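Coat drive in Sendton moves to flat folding

The winter clothing store in Sendton will fold its coats flat from June instead of hanging them, after a stock check found that the rails in the Gedport Street building were over their rated load. The store holds 920 adult coats and jackets. Of these, 692 are lined and count as heavy under the store's sorting rules.

Under the new method, each coat is laid out on a bed or table with the collar at the top. Snaps are closed first, then the pocket flaps. Sleeves are folded across the back, and the hem is brought up in 2 turns. Fur and pile collars stay outside the last fold so the fibers are not crushed under the weight of the body cloth. Glossy linings are smoothed by hand before folding, as they slip inside the outer fabric and leave a lump in the stack.

Small cloth items are rolled and go in a separate bin. Coats with detachable collars get a paper tag with the same number on both parts – last year three collars ended up with the wrong coats.

Halina Krajewska, who runs the store, said corduroy would be folded with the rib and stacked no more than six high. Wool and quilted coats can go to eight. Shelving from Cleder has been ordered for the back room, and the rails will be kept for long dresses and rain gear.

Sorting hours do not change. Coats can be dropped off at the side door until 4 p.m.

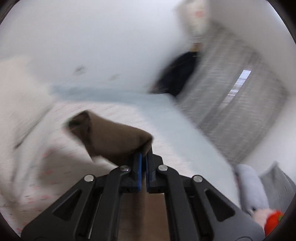
Brown fabric, with blue pads close by in both views.
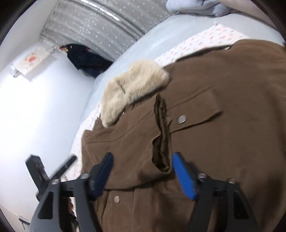
Oliwia Dudek wrote in to ask that the shelves be left open at the back. Her own corduroy coat spent one winter in a closed cupboard and came out with a crease across both pockets that steaming did not remove, and she thinks damp air had more to do with it than the folding. She would also like the size labels to face out, as it took her most of an hour last fall to find a medium.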